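14 November – bench notes, shared table rules

Started the morning with coffee and the Evstead checklist, which I've been putting off rewriting since September. It's grown to 31 items and I'd bet money no human being reads past the first page. I certainly don't, and I wrote half of it. So the job for this week is to get it down to something you can keep in your head while you've got a plate in one hand and the enable switch in the other.

Rule one stays as it was: know where both arms are before you reach in. Rule two is the one I want to change. The old wording is "maintain adequate clearance from fixtures", and everybody has their own idea of adequate. Dadetti's version for their cell is better, I think – they name the objects. So ours should name the objects too.

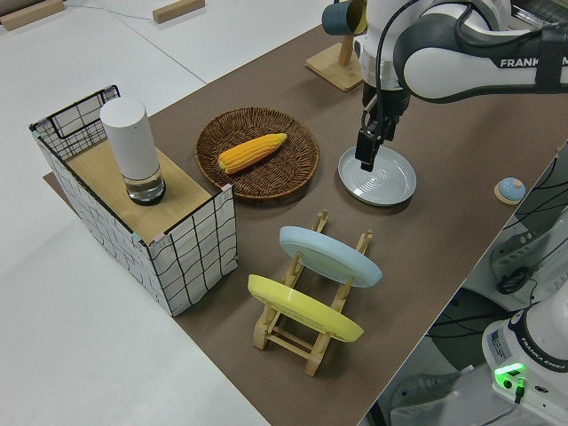

Contact with dishware needs its own line, separate from clearance. At the moment the list treats any touch on an object as either a planned grasp or a fault, and there's a whole grey area in the middle that we all just sort of wave through. The gripper right down on the grey-blue plate is a good case to argue over, because the plate is flat on the mat and there isn't much rim to get a finger under. My proposal: contact from above is fine at the slow setting, and it gets written in the log as contact. Also want a line about liquids. The tall white container with the clear base has a bit of clear liquid in it and it's standing up on the wooden panel on top of the box, so that's a height and a spill to think about at once. Suggest anything holding liquid goes in the log by name, with its spot on the table.

Cables! Same argument as last time, I know. The Lehner guidance we borrowed from says keep them clear of the working area and leaves it there, which is fair enough for a welding bay and a bit thin for us. I've pencilled in: no loose cable across the mat, and anything thin on the white surface gets a look before each session. Colleagues who disagree can write in the margin, there's plenty of it.

Speed cap. I'd like to leave it at 400 for transit and go right down for anything near the rack. Grorell run theirs faster but they also have a fence, and we have a strip of floor tape and good intentions. Units are millimetres per second, to save everyone asking me again.

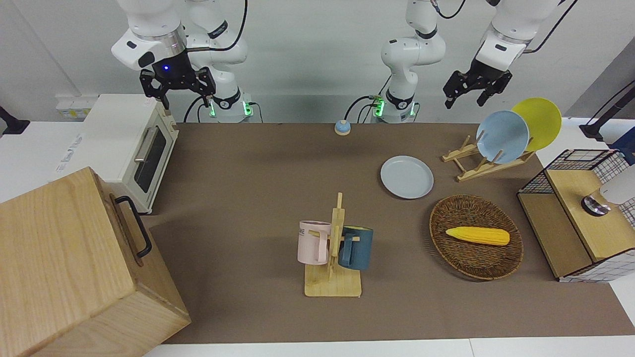
Two-arm sessions are where the old list really falls apart, as it was written back when we only ran one. "Check the gripper" – which one? I've split it so you say left or right out loud, and it's always the robot's left and right, never yours. Easy to muddle when you're standing at the front of the table: the arm by the toaster oven is the robot's right, and the one reaching across to the rack is its left. Both grippers are hanging open there, one just above the back corner of the oven and the other over the yellow plate, so "gripper open, clear of fixture" would need to be said twice, once for each. I like that as a spoken check. It takes no time and you feel silly for a day or two and then you don't.

Still to sort: who signs off a layout change, and whether moving the mug tree counts as one. (I say yes. It's tall, it has pegs.) Log entry 177 has the long version of that argument if anyone wants to relive it.

Draft is down to 3 pages. Printing a copy for the bench after lunch, pens welcome.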